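Plarkden Bimanual Teleoperation Project
Progress report to Gralto, second period
Submitted 09/05/2026
Prepared by Shona Ruddock, with bench notes from Osvaldo Grasso

1. Status

The work plan for this period called for remote-control demonstrations of dish handling and plate wiping on the two-arm table rig. Collection stands at 663 accepted episodes against a contract target of 1047. Another 21 are held for review, mostly for dropped camera streams.

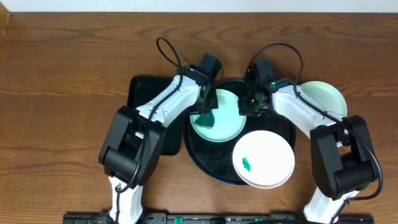
Figure 1. Both grippers over the pale green plate.

Both arms share one base rail, so the head camera pose carries over between sessions without recalibration. Manaia Cartwright rewrote the episode logger in the first half of the period. Joint states and all camera streams now share a clock, and the older alignment script has been retired.

2. Wrist views

Glossy dishware remains the main difficulty. Exposure on the wrist cameras is set for the table, and white glaze close to the lens saturates. Small green marks are the target of the wiping step, and they have to stay legible in these views if the policy is to use them.

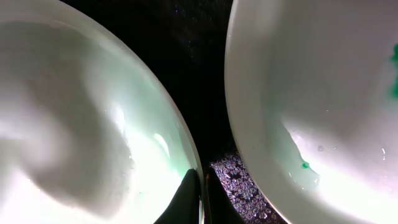

Figure 2. Wrist view between two white bowls, green residue on the inner wall at right.

Rawiri Gilchrist tested fixed and automatic exposure. Fixed exposure gave steadier color but lost detail in shadow — we have kept automatic for now and log the gain value with each frame.

3. Operator practice

Operators are asked to approach the plate from above and to pause before closing the jaws. Early episodes without the pause gave ambiguous grasp labels. 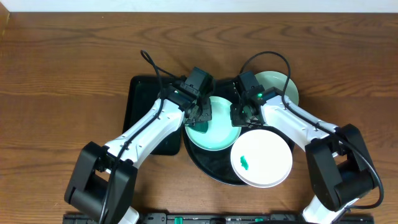
Two operators are fully trained. Sânziana Bratu is drafting the written protocol, including when to abandon an episode and how to tag a regrasp. Episodes with more than one regrasp are kept but excluded from the first training run.

The baseline policy was trained on the first 400 accepted episodes. It reaches the plate reliably but tends to lift the sponge before the stroke is complete. We attribute this to uneven stroke length across operators. 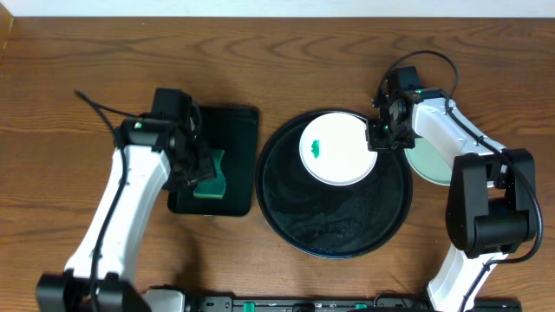 Next period: finish collection, fix stroke length in the protocol, and retrain. No change to budget is requested.

Recent items
Ada leader arm: maintenance notes
Doãn logger: release summary
Gralto progress report, first period
Plarkden bench safety checklist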